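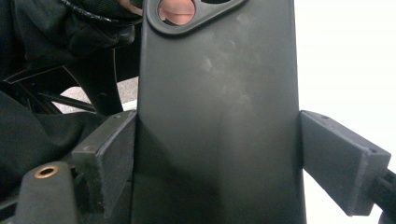 Black plastic with pale scuff marks on it.

Why does plastic get scuffed?

Look closely at an old lunchbox or the bottom of a chair leg. You will probably find dull patches and thin pale lines. These are scuffs, and they are made by rubbing.

When two things rub together, the harder one can dig into the softer one. Most plastics are quite soft. A grain of sand is much harder, so even a little grit on a table can cut tiny grooves in a plastic box as it slides along.

Why do the marks look pale?

Smooth plastic sends most of the light that bounces off it in one direction. A scratched patch is rough, like a ploughed field, and it scatters light all over the place. Some of that light reaches your eyes from wherever you stand, so the patch looks lighter. On black plastic the difference is easy to see. On white plastic you may hardly notice it.

Not every mark is a scratch. Sometimes dust or a bit of another material has been left on top – a damp cloth will often take that off. A real scratch stays put.

Try it yourself

Find an old plastic lid that nobody needs. Rub one half with fine sandpaper 2 times, then wipe off the dust. Hold the lid near a window and tilt it slowly. Which half changes more as you tilt it?

Next page: Why does rubber grip?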